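Laundry, and the Basket That Finally Stuck

Oct 11, 2023

So the couch is the problem. I've been blaming the dryer, the stairs, the size of the towels and at one point the weather, and all this time it was the couch! It sits exactly between the dryer and everything else in our place, it's low, it's wide, and if you are carrying an armful of clothes it practically asks you to let go of them.

I wrote back in January that I was going to get on top of the laundry this year, and a few of you were kind enough to ask how that went. It went badly until about the end of summer, and now it's going so well that I want to talk about it for far too long. Get a coffee.

First, the basket. I have owned a lot of baskets. There was the tall wire one from Jorkden that snagged every sweater it met. There was the collapsible one, which collapsed (I mean, fair enough, it said so on the label). There was a beautiful canvas thing with rope handles that I bought after seeing it in the Golel catalog, and it was so nice that I kept magazines in it and never put one sock inside. Then I had a stretch of no basket at all, carrying everything in my arms with my chin on top of the pile, dropping washcloths behind me all the way down the hall.

The one I use now is plain cream plastic with little diamond-shaped holes in the side and a brown rim that looks woven. I love it so much. It cost 13 dollars at Skelley, the housewares store by the post office, and I went in for light bulbs. The rim is what got me. It makes the whole thing look a bit more like furniture, so I don't mind leaving it out in the living room, and leaving it out turns out to be most of the trick. When the basket lived in the closet, the clothes lived on the couch. Now the basket lives next to the couch and the clothes have a place to go that is closer than the bedroom.

I still drape things. I want to be truthful about that! Red things especially, for some reason. They go over the back or the arm and there they stay, with something white thrown on top, until I need to sit down. 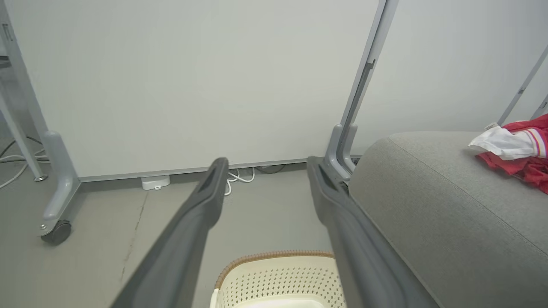 Basket by the couch, with the red pile still to go.

OK, so the method, which is a big word for it. I do two loads on wash day and I don't let the second one start until the first one has been dealt with. I used to run everything back to back because it felt efficient, and then I'd end up with a mountain of warm clothes at nine at night and no wish to look at any of it. Two loads with a fold in between is so much easier on a person.

The folding happens standing up, at the back of the couch. This was a big discovery for me. I always folded sitting down, with the pile next to me, and sitting down to fold is how I ended up watching four episodes of something with one T-shirt in my lap. Standing, I'm done in 15 minutes. I set the timer on the stove the first few times to see, and now I don't bother, I just put on music and go.

The order matters to me more than it probably should. Big stuff first: sheets, bath towels, anything that takes up room and makes the pile look scary. Once those are out, the rest looks like nothing. Then shirts and pants. Then the small things, and the small things are where I used to quit. Washcloths, dish towels, socks. I'd get all the way there and walk off, and the leftovers would sit on the couch for days like they were guests.

What fixed it was letting myself be bad at small things. Dish towels get folded once and once again and that's all, no thirds, no pretty edges facing out. Socks get matched if the partner is right there. If it isn't, the single one goes in the basket and stays in the basket until next time. I used to have a special bag for single socks, with a ribbon on it, and I opened it this spring and there were eight in there that I'd completely forgotten owning. A few of them had partners in the same bag. I laughed until I had to sit down (on the couch, on the laundry).

A word on reds, since I mentioned them. I wash mine separately, cold, inside out, and I'm strict about it. I learned that one with a set of pillowcases that came out the color of strawberry milk. They were good pillowcases, too. I still use them, they're on the guest bed, and people compliment them! But I don't want a whole house in that color, so the reds wait their turn and get a short load of their own. If I've only got one or two I wash them by hand in the bathroom sink and hang them on the shower rod, and it's done before the kettle boils, nearly.

The other thing that has helped is having a bit of bare floor. We cleared out the living room at the start of September. Out went a side table with one bad leg, a floor lamp that hummed, and a stack of boxes from the move that I'd been calling storage. I was sure I'd miss the table. I haven't thought about it once except to write this sentence. With the floor open I can push the basket along with my foot while I put things away, and I know that sounds lazy, and it is, and it's wonderful. It slides! I go from the couch to the hall closet to the bedroom door with both hands free for carrying stacks.

Someone asked last time about detergent. I use the unscented powder, whatever is on the low shelf, and about half of what the scoop wants me to use. My towels got softer when I cut back. I also quit dryer sheets and switched to wool balls, which I like fine, though they do escape, and I found one in a pillowcase and another in the leg of some pajama pants. Check the legs of your pajama pants.

What I haven't solved: fitted sheets. I have watched the videos. I have tucked the corners into the other corners with my arms over my head like I'm guiding a plane in. I get a sort of loaf. The loaf goes on the shelf, the door closes, and everyone sleeps fine. If you have a way that works for people with short arms I would really love to hear it.

Also not solved is the gap where a stack of clean clothes sits on the dresser for a day before it makes it into the drawer. I'm choosing to count that as put away. It's in the right room, it's folded, and I can see my nice gray couch again, most of it, most of the time.

Next I want to go after the linen closet, which has 15 years of towels in it, including a beach towel with a parrot that I don't remember buying. I've got my eye on a second basket for that, same kind, if Skelley still has them in the cream. They had a green one too, but with my floors I think the cream is the way to go. I'll post when it's done, or when I've given up and shut the door on it.

Filed under: home, laundry, small wins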